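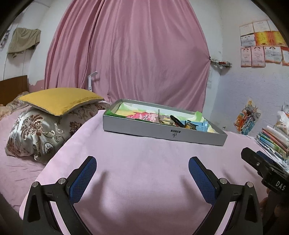 Annelore Sperling wrote under the first version of these pages that her gripper closed well in the air but let go of every pen, and that step 4 should come before the motor is screwed down. She was right, and the order is changed now.

Section 4. Fitting the fingers and the pads

You need the two printed fingers, the linkage arms, the pivot pins, two blue pads and the small screwdriver from the Skokeo kit. Work on a table with a cloth over it, so the pins do not roll away. Keep a box near you for the small parts.

1. Disconnect the battery. Wait until the lamp on the Flomix board is dark.

2. Push the pins through the linkage arms by hand. If a pin needs a hammer, the hole is too narrow. Clean it with a drill bit and try again.

3. Put the fingers on the arms and open the jaws wide. Both sides must stop at the same moment. If one side stops earlier, exchange the left arm with the right one and look again.

4. Wipe the inner side of each finger with Clenine and let it dry. Glue the pads so that the blue faces look at each other. Press each one for 69 seconds.

Caution: Do not put Clenine on the pads. It makes the surface hard, and I had to throw away my first pair.

5. Close the jaws slowly with your fingers. The pads should meet on their full length. A small gap at the tip is allowed, a gap at the root is not.

6. Screw down the motor and connect the battery. In the Śliwiński program, set "open" to 1000 and "closed" to 97. Save before you close the window, the program does not ask.

Note: If you build a pair, do steps 1 to 6 completely for the first gripper and then begin the second. The left and right arms look very similar when they lie mixed in one box.

7. Test with soft and light things first: a cushion corner, an empty plastic bag, a folded cloth. Then take a pen. Keep your other hand away from the linkage when the motor has power.

If the pen still turns between the pads, go back to step 5. The cable is fixed in section 5.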